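About Gastik

Gastik started with a question Kyung-tae Moon kept getting from his mother, who ran a produce stand for most of her working life and wanted to know when one of his machines was going to come and do the mornings for her. He didn't have a good answer then, and we have only part of one now, but trying to answer her has kept us busy and (mostly) cheerful ever since.

We're a small company that finds out whether robots can do ordinary chores yet - stocking a shelf, tidying a display, putting away the groceries. Shops and care homes come to us before they spend any money, and we tell them what we've found, even when it means they should keep their money for another year.

Fruit and flowers are where we spend most of our days. A shop display is a crowded little place, with leaves and rails and things hanging every which way, and a hand has to get in among all of that and come out again without dragging half of it along! Our hands have short fingers and a big, chunky thumb, and we've grown fond of them.

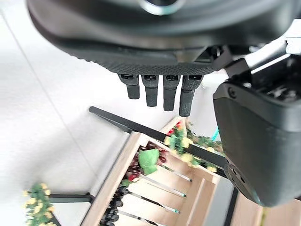
What we've learned so far

Boxes and cans are in pretty good shape. Our longest-running project, Kanau, has logged 3510 shelf pickups, and we'd happily let it loose on a pantry. Folding a fitted sheet is another story, and we'd ask you to be patient with us there.

Bunches of things sit somewhere in the middle. A bunch of grapes changes shape the moment you lift it, so we like to use two hands, one holding it at the top and the other cupping it lower down, much the way you'd do it yourself at the store.

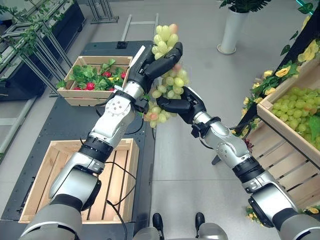 It's slow going, and a good stock clerk will beat us every time for now. Of 1430 tries at moving a bunch from one crate to another last January, we were happy with fewer than we'd hoped, and Plostumura, the grocer who had asked us for the test, got every one of those results, good and bad. They decided to wait, and they still call us every spring, so we must have done something right.

Come and see us

We keep the workshop door open to customers most afternoons from 3 o'clock, and there's always coffee on. Bring us the chore you like least and we'll give it a try while you watch.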